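Shared desks at Kuster building get a new tidying rule

The shared work room on the upper floor of the Kuster building has reopened after four weeks of small repairs and repainting. The room is used by three firms, Plillby, Skoltari and Stirkar, and until June each of them had its own habits for what may stay on a desk and what must go home in the evening. Now there is one rule for all, and it fits on half a page.

The rule was written by Gion Marti, who manages the building. Drinks are allowed at every table, but only in bottles with a screw cap. Open cups stay in the kitchen. Cables of monitors must be kept at the foot of the stand or led through the round opening in the desk, so that the front part of the desk is free for the next person.

"We had 112 messages about the room last year, and most of them were about coffee and cables," said Mr. Marti. "I did not want to write a long paper. People do not read a long paper - I also do not read it."

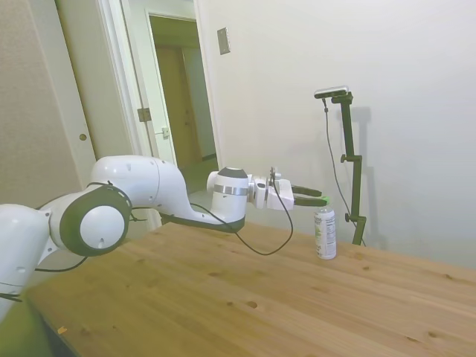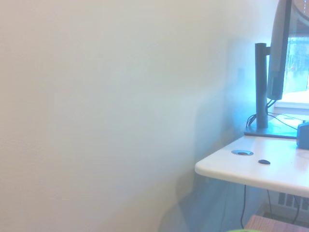 A bottle with a green screw cap on one of the tables, and the monitor desk by the wall.

Page last changed: July 14, 2025

The painting of the walls was the largest part of the work. The old color was a strong yellow from the time when the room was a showroom, and many users found it tiring for the eyes. The new one is an off-white. Mr. Marti had asked for two test surfaces before he decided, and the darker one was refused by all three firms.

The repairs cost less than planned. From the money that was left, 335 dollars went to cable ties, sleeves and labels, which can be taken without asking from the drawer next to the printer. Stirkar has offered to pay for a second drawer when this one is empty.

Not everybody is satisfied. Skoltari would have liked lockers, because its people come only two days in a week and must carry their things each time. There is space for eight lockers in the corridor, but the fire inspection has to agree first, and the answer is expected after the summer.

Bottles that are forgotten on the tables will be put on the shelf at the entrance and kept until the end of the week. The room is open from 7 a.m. to 8 p.m. Keys are given out at the reception on the ground floor - please bring your old key with you, it does not open the new lock.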